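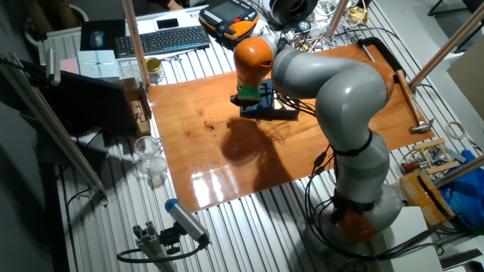

Brivatport, February - The workshop Tralard has started to teach its robot arm by remote control. Until last month the operators programmed every movement point by point on the teach pendant, and one new task could take a whole working day.

Now an operator moves a hand controller and the arm follows. The movement is recorded together with the pictures of a fixed camera over the table. Since the start of the project the team has saved 376 demonstrations, and it wants to reach 1,000 before the software learns from them.

"The first ones I did were very slow, because I was afraid to touch the board," says Theerawat Kaewsai, who does most of the recordings. He has also tried to guide the arm directly by hand, but he finds the remote control less tiring for the shoulders.

The workshop will open its doors on Saturday from 10 in the morning. Visitors can try the controller themselves - children only together with an adult. Entrance is free.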